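January, 3.40 pm

Right, glue notes before I forget the lot. Tsutomu Honda came by after lunch and talked me into trying the hide glue again, and I'm glad he did (even if the shop now smells like a wet dog). We're calling the two batches Colel and Zurico, after the names on the jars, because I've already mixed up "A" and "B" once this month and I'm not doing that again.

Colel went on first. Soaked 2 hours in cold water, then into the pot at 60 or so on the dial, which I don't trust one bit. Lovely stuff to brush, but it grabbed so fast I had the second joint closed before I'd properly lined it up! Zurico got 16 grams of urea stirred in and it gave me heaps more time. Colour's a bit darker in the jar, more like strong tea.
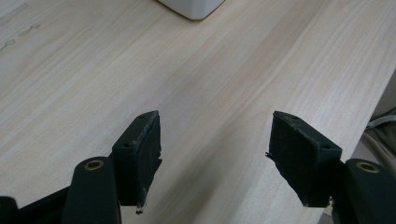 Does the urea make the joint weaker? A small dose costs a little strength and buys a longer open time, so I'd happily use it on a chair rail but would leave it out for anything that's going to be levered on.

Broke the Colel test piece on the Murakami jig at 190 kilos and the Zurico one at 115, but the Zurico joint was starved on one side, my fault, so I don't read much into that. Want to redo both with fresh offcuts from the Gendwood order when it turns up. Tsutomu reckons I should warm the timber first, hair dryer or whatever's handy. He also reckons I should throw out the old pot, and we'll see about that.

To do: new thermometer, more cauls, wash the brushes tonight and not tomorrow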